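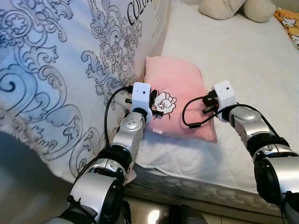
A small pink pillow on a white mattress.

Why Do Police Officers Work in Shifts?
Karnmont Police Department – Pages for Young Readers
Updated 3/22/24

A police station does not close at night. People may need help at breakfast time, during school hours or long after dark. One officer cannot stay awake all day and all night, so the work is divided into parts called shifts.

How many shifts are there?
Karnmont has three shifts: day, evening and night. Each shift has its own team and its own sergeant. A sergeant is an officer who leads other officers and checks their work.

What happens when a shift begins?
Officers come to a meeting called roll call. The sergeant reads out the names, tells each officer which part of town to patrol, and shares news from the shift before. This news may be about a closed road, a missing bicycle or a broken traffic light. Officers then test their radios and look over their cars.

The town is split into areas called beats. The Wolde beat covers the schools and the library. The Rekach beat covers the river and the farms, and two officers patrol it together after dark.

What do officers do at night?
They drive or walk through their beats, check that store doors are locked, and answer calls. They also write reports. A report tells what happened, where, and at what time. Last December the department answered 900 calls, and every one was written down.

Who answers the phone?
A dispatcher does. Saron Berhe is the senior dispatcher on the night shift. She asks callers where they are and what is wrong, and sends an officer by radio.

Words to know
Patrol – to travel around an area to keep it safe.
Beat – the area an officer looks after.
Dispatcher – a person who takes calls and sends help.

Classes that wish to visit the station may ask their teacher to write to Sergeant Mahlet Woldegiorgis at the front desk.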